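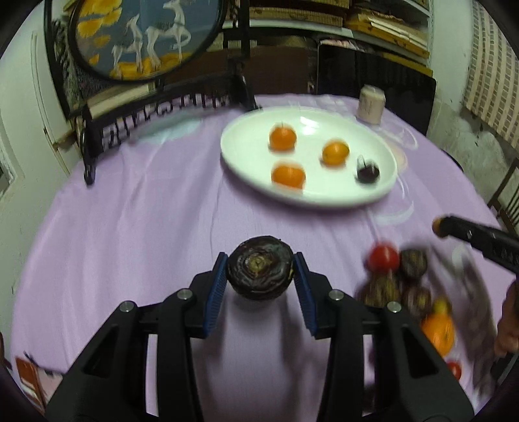 Hand-held gripper, blue finger pads closed on a round dark purple vegetable at the table station.

Hand-Held Gripper, Table Station – Inspection Checklist with Comments
Unit 2858
Site: Gurnilex, produce handling
Inspection period: September
Inspected by: Lindiwe Buthelezi
Procedure: Kruger maintenance sheet 164

Scope

This checklist covers the hand-held gripper, its two fingers and pads, the trigger linkage, the cable and the work surface on which the unit is used. It is completed at the start of each month and after any repair. Each item is marked Pass, Attention or Fail. A comment is required for every mark other than Pass. A unit with an open Fail may not be issued.

Section A. Fingers and pads

A1. Both pads present and seated flat against the inner face of the finger. Pass.

A2. Ribs on both pads free of tears and flat spots. Attention.
Comment: Light wear on the lower ribs of the left pad. The right pad was replaced in August and shows none. Pads should be changed as a pair, and the left pad is to be replaced before the unit is next issued. Part requested from Prutik.

A3. Pads clean, with no juice, peel or soil held between the ribs. Attention.
Comment: Soil found between the ribs on arrival. Removed with a soft brush and warm water. Operators are reminded to clean the pads after handling root vegetables and again before handling soft fruit.

A4. Fingers meet evenly when closed without a load. Pass.

A5. Round item held for one minute without slipping or turning. Pass.
Comment: Repeated with the smooth test ball after the pads had been cleaned and dried. Same result.

Section B. Body and fasteners

B1. Body free of cracks, with particular attention to the angled arms. Pass.

B2. Silver screws on the black frame present, flush and undamaged. Pass.
Comment: Witness marks are faint and should be renewed at the next service.

B3. Trigger returns fully when released. Attention.
Comment: Return was slow on first use. The pivot was cleaned and one drop of Clino light oil applied. Return is now normal. Recheck in two weeks; if the fault comes back, replace the spring.

B4. No pinch point exposed between the trigger and the body. Pass.

Section C. Cable and recording

C1. Cable jacket sound along its full length. Pass.

C2. Strain relief tight at the body. Fail, corrected during inspection.
Comment: The clamp could be turned by hand. It was tightened and pull-tested, and the item was then marked closed. The previous sheet shows the same item as Pass – the inspector on that occasion is asked to confirm that the pull test was carried out.

C3. Opening and closing register correctly on the display. Pass.
Comment: Fully open reads 256. The closed reading returned to zero on each trial.

Section D. Work surface and surroundings

D1. Table steady, with no rocking under hand pressure. Pass.

D2. Cloth lies flat and does not travel when an item is lifted. Attention.
Comment: Some movement noted when items are dragged before lifting. Operators should lift straight up. Non-slip underlay to be fitted.

D3. Plates and jars set back from the direct path of the gripper. Pass.

D4. Hands kept clear of the fingers while a second tool is in use at the same table. Attention.
Comment: Where two tools share one table, each operator must state aloud which item is to be picked up before reaching for it. Loose produce may be rearranged by hand only when both tools are still.

D5. Damaged or leaking produce removed from the table before work begins. Pass.

Result

The unit may be returned to use once the left pad under A2 has been replaced. B3 and D2 remain open for follow-up. The completed sheet is to be kept with the unit record, and a copy placed in the station binder.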